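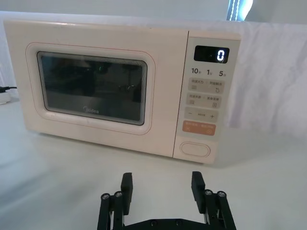

Trinidad Arroyo reckoned I'd come home from the Luvville College open day wanting to rewrite every unit I teach, and told me to give it a week before touching anything. I've given it three days. Sorry, Trinidad!

I went because our school starts its own digital technologies stream in August and I wanted to see how somebody else runs one. Luvville has 1,130 students, a bit bigger than us, and the computing rooms are on the top floor of the old Dadgate building, up more stairs than I'd planned on with a full bag. Lachlan Lindsay met us at the top and took our group straight into a Year 9 class that was already going. No welcome speech, no slides, which I liked very much.

The class was on sorting. Each pair had a shuffled pack of cards with numbers up to 1,000 and had to write down their rules before they were allowed to move a card. Then they swapped rules with another pair and followed them to the letter. Chaos, of course, and wonderful chaos – one girl had left out when to stop, so the poor boy opposite just kept going around and around, quite cheerfully, until she took the sheet back and added a line. Laptops stayed shut for the first half of the lesson. When they did open them, most of the kids were typing up something they already understood, and the room went very quiet. 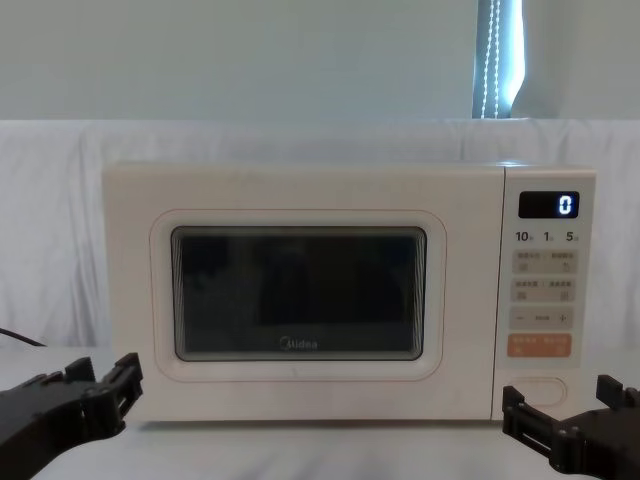
Assessment was the part I'd really come for. Luvville has dropped the big end-of-year test in the junior years and uses a folio of 12 small tasks instead, each marked against one page of criteria that the students see on day one. Lachlan let us read through a few (names covered up) and I was struck by how much plain writing was in them. One task asks students to explain a household machine as a set of inputs, states and outputs. A microwave suits it nicely: there's the wide door on one side, the narrow control panel on the other, and a student has to work out what the program must know about the first before it listens to the second. The best answer I read had a whole paragraph on what should happen if somebody opens the door halfway through, with a little state diagram underneath, arrows and all. I've asked if I can borrow that task for our Year 8s.

Over lunch I sat with Piroska Sárközi and we got stuck into moderation. Her department marks the same 3 folios separately at the start of each term, then everyone puts their grades on the board at the same moment. She told us the first time they did it the spread was so wide that they had to stop and have a cup of tea before they could talk about it. They've come a long way since,
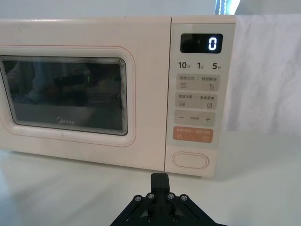 and these days most of the arguing is over the middle of the scale, where a student's code runs but the explanation is thin. Do you reward the program or the thinking? Piroska leans towards the thinking. I'm with her, mostly, although I can see a parent asking me some hard questions about it.

The afternoon was hands-on for the teachers. Florencio Urquijo ran a session on Zukska, the homemade marking tool the senior students look after for the school. It runs a student's code against a set of tests and gives back a comment in everyday words, and the students write those comments themselves. "Your loop has gone for a walk and hasn't come back" was my favourite. I broke it twice and was thanked both times, and a Year 11 student wrote my mistake up in the bug list with my initials beside it.

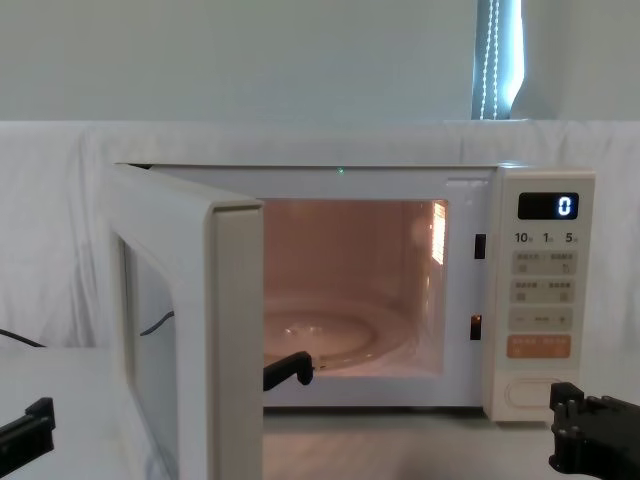 Door open, light on: two of the states to cover in the household machine task.

I did have one grumble. The sessions ran back to back and there was hardly any time to look at the work on the walls, and I'd have happily lost half an hour to the Year 7 flow charts alone. If you go to the next one, get there early and do the corridor first.

Soledad Cantero has promised to send around the criteria sheets to everyone who signed the list. I'll bring copies to our faculty meeting, along with the card-sorting lesson, which I'm trying on my own Year 9s as soon as I can find enough cards.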